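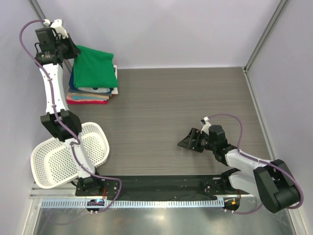

*The cell at Granley, with the pile in the back corner and the green one on top.*

The result was due at four, and at 2 p.m. Siv Berge still had only half of it.

The half she had was good. It said that a policy trained on 3000 folds did better when somebody threw away the tidiest ones. She had found this by accident in March, having lost a directory, and had spent the weeks since then finding it again on purpose, a process her department called method.

"So the robot learns more from bad folding," said Wycliffe Tanui, who was paying for it.

"From recoveries. A sleeve slips, the operator goes back and gets it. The clean runs don't have any of that in them."

"And who did the clean runs?"

Siv looked at the notes, though she knew. "Nassoro."

Nassoro Kashindye was sitting four feet away with a sandwich. He had worked the arms for most of a year and could square up a T-shirt with them faster than Siv could find the label in one. He put the sandwich down.

"You threw away mine," he said.

"The analysis threw away yours."

"And kept Sylvain's."

Sylvain Poulain had joined in the winter and folded like a man wrestling a tent. His episodes ran twice as long as anyone's. He had once picked up the same sock eleven times, and the loss curve had loved every one of them. He was, by Siv's ranking, the most valuable teacher in the building. She hadn't told him. She was afraid he'd improve.

"It's a statistical effect," she said.

"It's an insult with a chart," said Nassoro, and picked the sandwich up again.

What she needed by four was the other half — the control. Same policy, same pile, only this time trained on the full set with Nassoro left in. If it folded worse, she had a paper. If it folded the same, she had a lost directory.

The protocol was Kimutai Nyamweya's and ran to nineteen pages, most of them about the pile. The pile had to be built by a person who didn't know which policy was about to run, so Kimutai built it and then went and stood in the hallway facing the vending machine. He took this seriously. Through the glass in the door you could see the back of his head, blind to condition.

Siv loaded the control. The left arm went up and over, trailing its purple cable, and stopped with its gripper just by the green thing on top. The right arm pointed across the bare table and waited for something to be handed to it.

Nothing was handed to it.

"Is it thinking?" said Wycliffe.

"It doesn't really think. It samples."

"Is it sampling?"

"It's sampling the same action over and over."

They watched it sample. Nassoro had stopped chewing.

"It wants the corner," he said. "But the top one's crooked. I never started from a crooked one. I always had Kimutai straighten the pile first."

Siv turned around in her chair.

"Page six," said Nassoro. "'The operator may request that the pile be straightened.' I requested. Every time. Sylvain never read page six."

There was a silence while several months rearranged themselves. It wasn't recoveries, then, or it might not be. It might be that one man had read the instructions. She thought of her title, which had the word *imperfection* in it and a colon.

"So is it a result?" said Wycliffe.

"It's a confound."

"Can I tell Gevcombe it's a result?"

"You can tell them it's a finding about piles."

Wycliffe wrote down *piles*, looked at it for a while, and crossed it out.

On the table the left arm gave a small shiver, came down a little, and went back up to where it had been. Out in the hallway Kimutai knocked on the glass without turning around, to ask if it was safe to look.

"Two minutes," Siv called. She had opened the directory again and was sorting by the starting angle of the top garment, which meant doing it by hand, which meant starting at episode one. "Nassoro. How crooked would you call this?"

He leaned in to the glass and gave it some thought.

"Sylvain crooked," he said.

She made a column for that.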